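I met the builder on a Saturday morning in the shared workshop at Hudombridge, where a hand-held gripper has been taking up evenings since the start of May. We talked over the noise of somebody's drill.

"I wanted jaws that could hold a slice of bread and not squash it," he told me. The first pads were hard plastic – hopeless, he says – and then he switched to ridged foam. He's on version 19 of the fingers now, and the whole project has cost him $478 so far. "My limit was 600, so I'm still being good!"

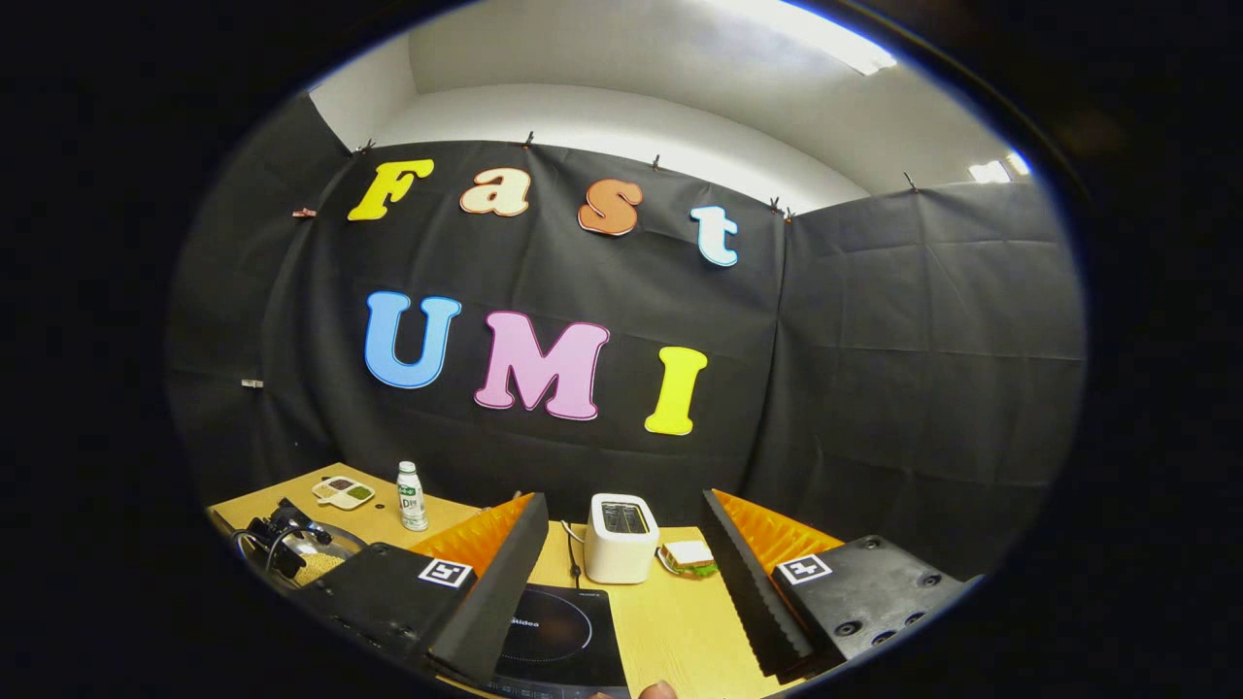 Rainer, the workshop's newsletter, printed a reader's comment last month asking why anyone would do this by hand when a ready-made arm can be bought. He laughed when I brought it up. "I learn more from holding it myself. My wrist tells me when a grip is bad."

So what's next? Stiffer mounting blocks, he says, and a lighter handle (his arm gives out after 34 minutes). Then breakfast, start to finish, toast included. "Ask me again when I've got the jam figured out."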